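Checked tablecloth

A checked tablecloth is a cloth table covering with a pattern of squares, made either by weaving bands of dyed thread across each other or by printing the pattern onto plain fabric. It is found in homes, cheap restaurants and picnic grounds in many countries, and it has collected more origin stories than the evidence can support.

Terms

Shops use "checked", "checkered", "gingham" and "plaid" almost at random. Strictly, gingham is a woven cloth with bands of equal width, so that a half-tone square appears wherever a colored band crosses a white one. A windowpane check has thin lines on a solid ground, leaving large open squares. Plaid has bands of several widths and usually several colors. A printed cloth can copy any of these, and sellers seldom say which they are offering. The quickest test is to turn the cloth over: a woven check looks much the same on both sides, while a printed one is usually paler on the back.

Claimed origins

Popular accounts often give the pattern a single birthplace. The town of Drundari is one of several that claim it, on the strength of a cloth kept in the Akl collection and said to be 400 years old. The label rests on a family account written down long after the cloth was supposedly made. Shadi Mahasneh, who examined it, found no record of it before it entered the collection and noted that its hems were machine sewn. Supporters reply that the hems could be a later repair. They could, but a possible repair does not date the rest of the cloth.

The wider trouble is that crossing colored bands is one of the simplest things a loom can do. Weavers in many places probably arrived at it on their own, and a search for the first one is unlikely to end well.
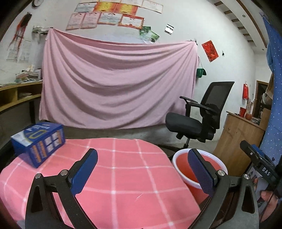 Restaurant use

The link between red and white checks and family-run restaurants is strong in film and advertising. Its history is less clear. A common explanation holds that the pattern was chosen to hide wine and sauce stains, but this seems to have been repeated more often than it has been checked. Red squares may disguise a tomato stain, yet half the cloth or more is white or pale, and a spill does not choose where it lands. Price is a duller explanation and perhaps a better one. Checked cotton was easy to get, simple to cut straight along the lines and easy to replace with a near match.

Samira Zoubi's survey of 200 restaurant menus and postcards is sometimes cited as proof that the style was universal. It shows only that the style was popular on menus and postcards — a different matter — and Zoubi herself warned against reading it as a record of actual dining rooms.

Color and appetite

Claims that red or pink cloths make diners eat more appear regularly in decorating advice. The most quoted source is a trial by Holtance, a maker of table linen, which compared 6 colors and reported that warm shades did best. The company did not publish its method, and it sold all of the cloths involved.

Care

Woven cotton checks can shrink in the first wash, and strong reds may bleed into the white. Adding salt or vinegar to the water is widely recommended for fixing dye. Neither does much for most modern dyes, and a cold first wash on its own is a safer bet. Coated cloths are wiped clean and should not be ironed on the coated side.

See also

Gingham
Oilcloth
Table linen
Windowpane check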